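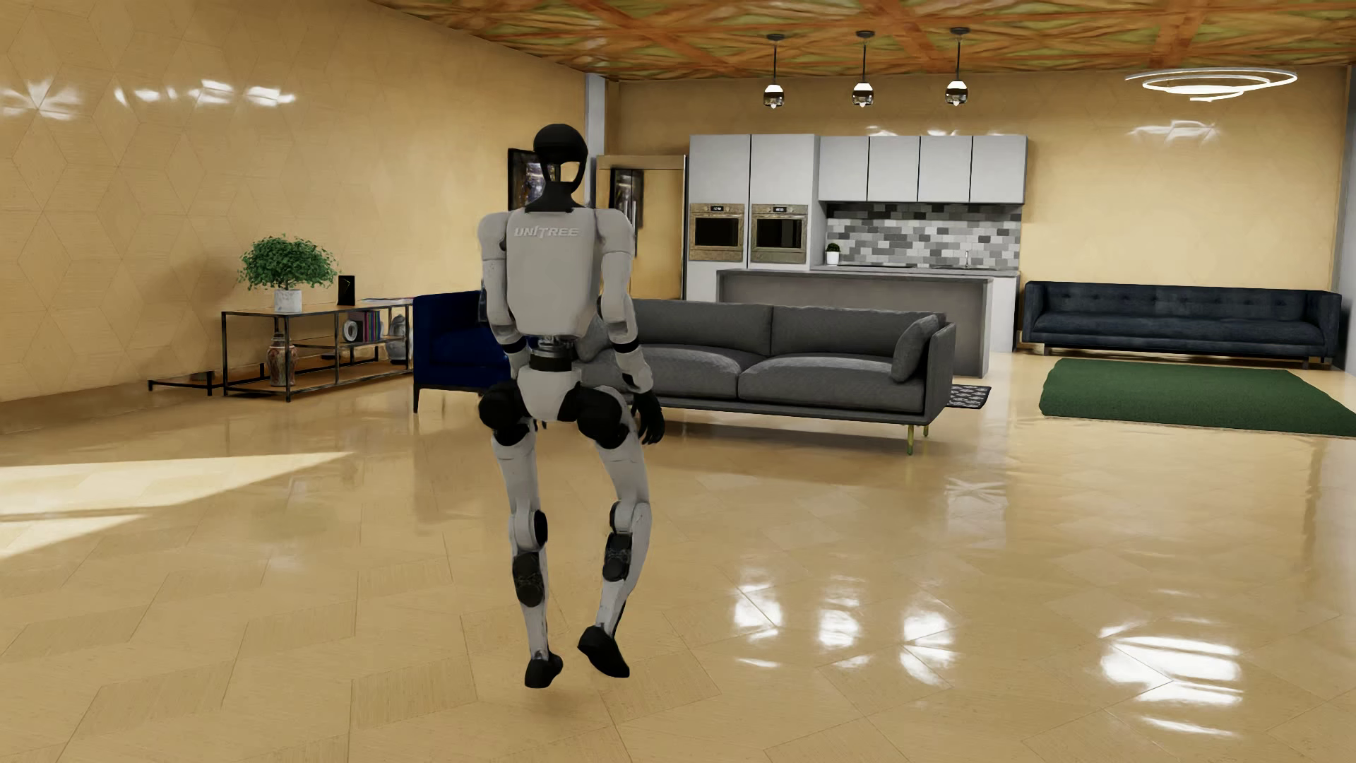 Ticket opened Wed 10 July. Floor finish is drying cloudy in the main hall at Lostalside, product is Fliko water-based finish, two coats over the old sealed floor. The haze is worst along the north side and near the double doors. We want a shine like the glossy tan floor with the yellow wall behind it, and what we have now looks more like wax paper. Total area is 700 square feet. The side rooms were done in June from an earlier batch and they are fine.

Tried so far:
Buffed a test patch with a white pad. Slightly better, haze came back by morning.
Wiped a patch with plain water. No change.
Opened a new pail and coated a scrap board. Board dried clear, so I don't think the pail is bad.
Checked the mop heads. New, rinsed before use.

Second coat went on 40 minutes after the first. The label was torn so I went by touch.

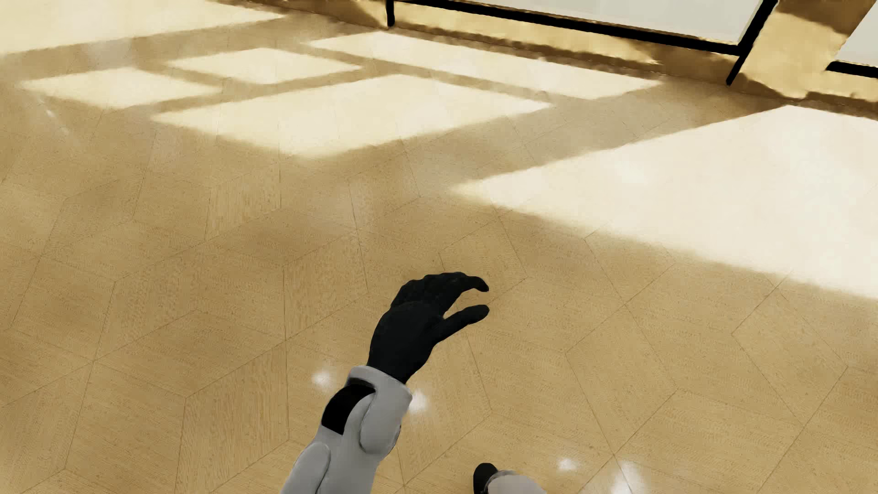

Dreltalby support replied that 40 minutes is too short for this finish and that moisture from the first coat was most likely trapped under the second. They asked whether a stripper had been used before coating, and whether the floor was rinsed afterward.

Update: yes, stripper from Pacheco, one rinse. Support wants two rinses and a full dry before any finish goes down.

Stripped a 20 square foot section by the doors, rinsed twice, left it overnight with the fans on. One thin coat, then four hours, then the second. Dried clear. Doing the rest of the north side the same way. Please keep the ticket open until the whole hall is recoated.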